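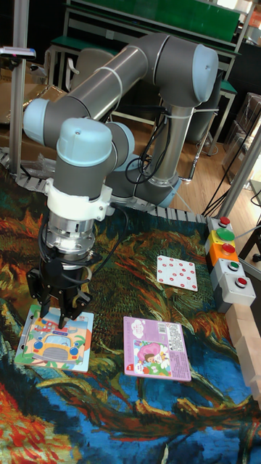
Drahomíra Hrnčiar wrote in to ask whether a firm that files its own payroll declaration can still be inspected in its second year. Yes. The declaration replaces the scheduled visit, and a complaint from an employee reopens it.

I went through this for Pova last June. The form has 2 parts. The first lists everyone on the payroll, and the second gives the hours worked by part-time staff. An employee with fewer than 468 hours in the year goes on the second list only.

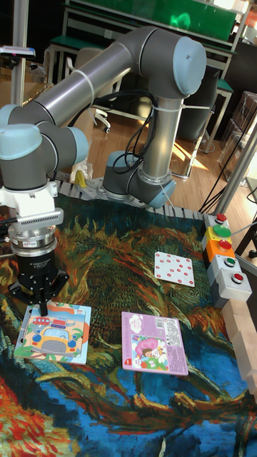
The deadline is 60 days after the close of the firm's year. Late filing doesn't cancel the exemption – it suspends it until the form is accepted. Espinoza filed late and got the exemption back with no gap on record.

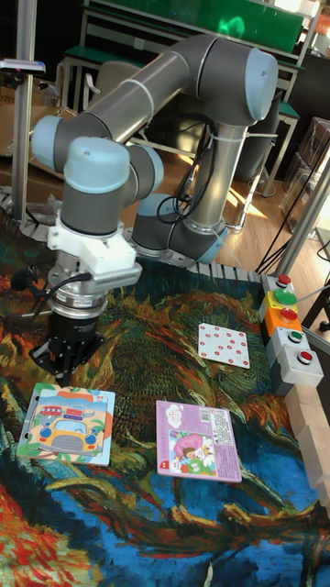 Arm with the gripper at left

Contractors are the harder part. Roltetti had them on neither list, and the office sent the form back with a note to attach the contracts. Keep signed copies. Scans were accepted, roughly 372 pages of them in that case.
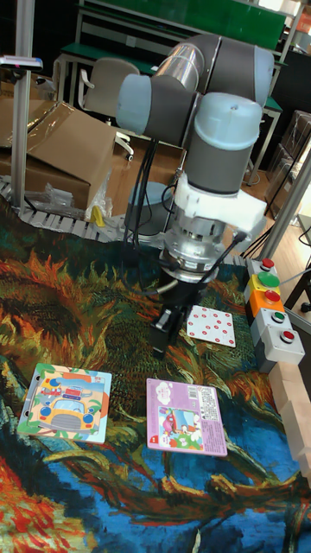 Gripper over the painted fabric

If the firm changes its name, file again under the new one. Florgate did not, and its old number stayed open. I still have to check what happens after a merger.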